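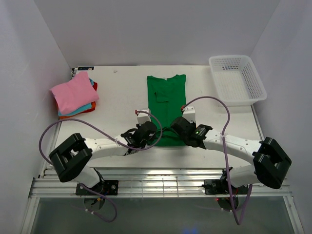

Folding Day, Part One: The Green Shirt

Welcome back to the laundry pages! If you're new, I'm Mirta Cáceres, and this is where I put my pictures of shirts, sheets and anything else that has to end up flat in a drawer. Some people photograph birds. I like a good fold, and I've been tinkering with mine since January, when Chak-lun Kuo and I moved all our clothes into one narrow dresser and found out the drawers wouldn't close.

The dresser is a Gajewski, secondhand, painted three times at least. It has 24 inches of usable width inside each drawer and not a bit more (I've tried – there's a lip on the left that catches everything). So the long, narrow fold won out over the big square one I grew up with, and that's the one on this page.

Start with the sides

The green shirt has its sides folded inward, so what you get is one long rectangle with the neck at the far end and the hem at the near one. I love this stage! You can still tell it's a shirt from the dip of the neckline and the little shoulder corners, but the rest could be a table runner.

About that sleeve

See the small angled flap on the upper half? That's a sleeve, folded over. I used to tuck sleeves under and then wonder why my stacks leaned. Now I lay them on top and smooth them with the side of my hand, starting at the shoulder and working down. Chak-lun rolls his instead. We've agreed to keep separate drawers.

The bunched bit near the bottom

There's a raised fold of fabric across the lower part, with dark creases under it, and the hem lies straight below. Some fabrics love to do this. If yours bunches up the same way, let go, pull the hem gently toward you, and try again with a wider hold. I do the first fold from the hem up to the middle of the chest, then one more toward the neck. That makes 2 folds after the sides, and the shirt stands up on its own if the fabric has any body to it.

The tag

Tiny and pale, right at the center of the neckline. I line everything up by the tag. If the two long edges are the same distance from it, you're in good shape – if they aren't, open the sides out and go again, it only takes a second.

A few answers to the mail

Several of you asked about table height. Mine is a bit higher than my hips, and my back is much happier than it was when I folded on the bed. A plain white top is nice too, especially for dark socks.

Grudska wrote in to ask if I iron first. For T-shirts, never! For button-downs, yes, and I let them cool on a hanger before they go anywhere near a drawer.

Next up are the pillowcases, and after that the fitted sheet, which I've been putting off for weeks.

Page updated 2021-07-19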